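Wundutholm releases Brorka 50 flight controller firmware for long-range quads

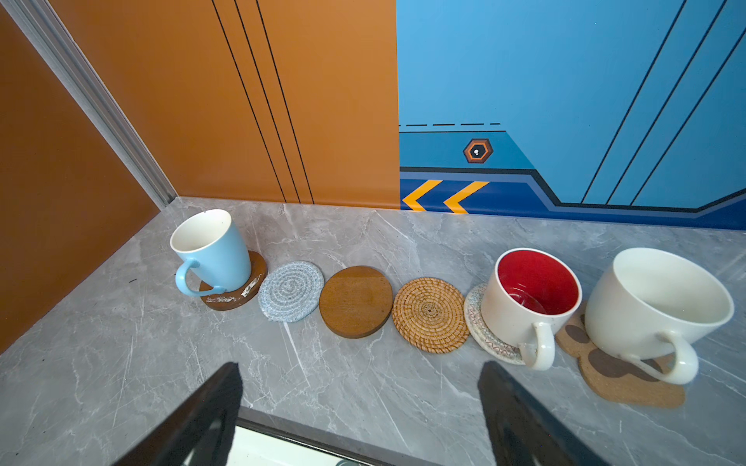

Does a pilot need to retune after updating to Brorka 50? Most airframes on 5 inch props or smaller can keep their existing gains, but anything larger should have its filter settings checked before the first flight.

Wundutholm has released Brorka 50, a new version of its firmware for multirotor flight controllers. It is free to download and runs on the Kpodo and Kpodo Mini boards.

The main change is to return-to-home. Earlier versions climbed to a fixed height and flew back at a fixed speed whatever the wind was doing. The new version compares ground speed with battery use on the way out, and warns the pilot when the remaining charge will no longer cover the trip back. The warning appears on the goggles display and can also be sent to a switch or buzzer.

"People were setting a voltage alarm and hoping for the best," said Ekua Bawa, lead developer. "A headwind on the way home can double what you use. The controller had the numbers to work that out — it just wasn't using them."

Test pilots logged over 1,000 flights on the new code, most of them on 7 inch frames. Their reports led to 47 bug fixes, including one for compass drift on boards mounted close to the battery lead.

Logging has changed too. Files now open directly in Fallano, the company's log viewer, without being converted first. Logs from older versions still need the converter.

Kwabena Ofori, who runs pilot support, advised owners to save their settings before updating. "Parameter names have changed in the failsafe section, so read that page of the notes first," he said. "Take the props off while you do it."

The Kpodo Mini remains on sale at £59. Support for GPS units with a built-in barometer is planned for August.

Contact: Philomena Akolgo, press office, Wundutholm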